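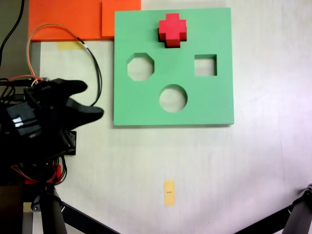 No. 714

Spent the weekend with the shape sorter, so this is going to be a thread on shape sorters. Mint green board, thick, with holes cut all the way through. The red piece is the cross.

I've gone through a lot of sorters for the Flistereck toy shelf. Most are boxes with a lid. I've come to prefer a flat board on a table. You can see into every hole, and the piece doesn't vanish once it's in.

Color matters more than I figured. Red on green is easy to find from across the table. The old Drorkent set had a cream board with yellow pieces and people kept patting around for the square.
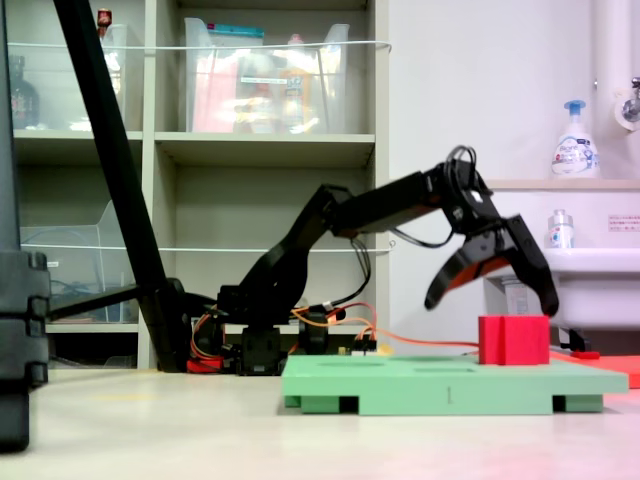

Storage is the dull part. I keep small stuff in clear bins because I stop looking in anything I can't see through. Loose pieces are what kills a sorter. One missing cross and the whole board goes in the giveaway pile.

My rule since March: a piece goes back with its board before the next toy comes out. I break it myself about once a week.

The hardest shape, in my experience, is the octagon. It's close enough to a circle that you try it in the round hole first. The square gives you four ways to be right. So does the cross, but it has all those inside corners to catch on.
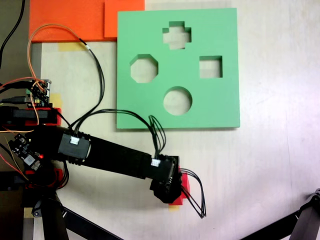
On layout — I like the holes in a diamond. Cross at the top, circle at the bottom, octagon left, square right. In a straight row you end up learning the order and you quit looking at the shapes. Turn the board a quarter turn now and then and it's a new puzzle.

Masking tape is good for marking a spot on the table so the board lands in the same place each time. A 200-foot roll lasts forever. Peel it slowly or it leaves a line.

Someone asked if the Henico pieces fit a Psarras board. The circle does. The other 3 are too tight, and I wouldn't sand them. 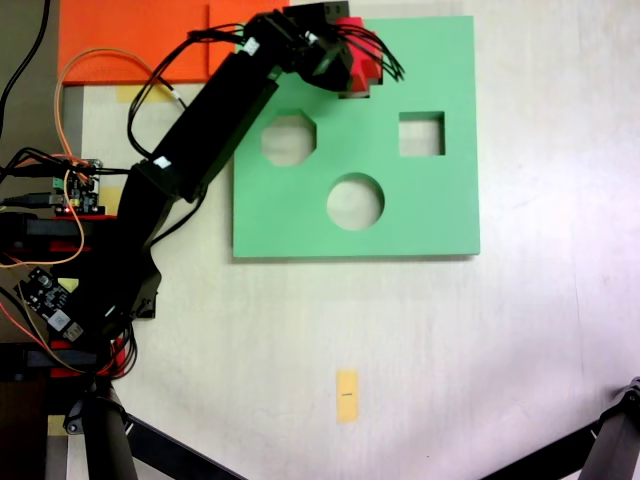 Red cross at the top of the board. Octagon, square and circle open.

Next thread is on stacking cups. I have 9 and they don't all belong to the same set.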